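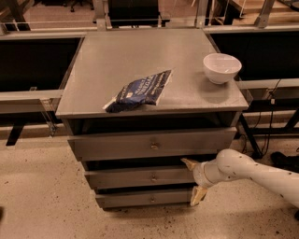 Opening a drawer should not need its own chapter, according to one written comment from the first round of course feedback, and a student who spends three weeks on it has learned patience and very little about manipulation. The comment was returned with the interim reports and is repeated in this section in condensed form. We disagree with it, and the results below are part of our answer.

Home Issues Sections Authors Search

January 3, 2023
Cordeiro Teaching Laboratory

4. The Drawer Task

4.1 Task definition

The drawer task is the second of the graded units in the Vekedon course project. Student teams write a controller that brings the gripper to a low cabinet, opens a specified drawer to a commanded distance, and withdraws the arm without moving the cabinet body. The cabinet has three drawers, each with a small round knob at the center of its front. Objects placed on the cabinet top are not part of the task. They are left in place during a run, and a team loses points if the arm touches them.

Teams may open the drawer in one of two ways. In the knob strategy the fingers close on the knob and the arm pulls along the drawer axis. In the edge strategy a finger is placed behind the upper edge of the drawer front and the arm pulls without closing the gripper. The edge strategy requires that the drawer already be ajar, and the task therefore has two start conditions: fully closed, and ajar. The start condition is announced to the team before the run.

4.2 Procedure

Each team received the same arm model, the Dekside controller library, and a cabinet pose estimate that was refreshed before every run. Teams were free to replace the pose estimate with their own. A run ended when the arm reached its rest position, when the time limit expired, or when the supervising instructor pressed the stop. The force limit was set in the library and could not be changed by students.

Runs were scored on final drawer displacement, on contact with parts of the cabinet other than the target drawer, and on time. Partial credit was given for a drawer that moved in the correct direction but stopped short. We logged 286 runs over the term. Of these, 25 were discarded - most because the log file was incomplete, the others because the wrong start condition had been entered.
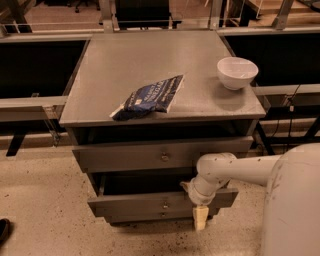 The edge strategy was the more popular choice in the ajar condition, and its failures were of a different kind from those of the knob strategy. A missed knob grasp usually produced no drawer motion at all. A poorly placed finger on the edge often produced motion that began correctly and then stopped as the finger slid along the front. When the contact point was far from the center line, the pull also applied a turning load to the drawer, and the runners tended to bind. Students who had tested only on the knob did not expect this.

4.3 Common errors in student controllers

Three errors account for most of the lost points. The first is an approach path that crosses the front of a neighboring drawer. The fingers extend above and below the intended contact point when open, and teams that planned for the fingertip alone did not leave clearance for the rest of the gripper. The second is a pull direction taken from the gripper frame instead of the cabinet frame. The third is release - several controllers ended the pull and then retracted along the same line, which dragged the drawer farther open than commanded.

The Kasmont simulator did not reproduce the third error, as its drawer joints were modeled with too much friction. The joint values were corrected in February of the preceding course, but 6 teams were still using an older copy of the cabinet file. We now check the file version when a controller is submitted.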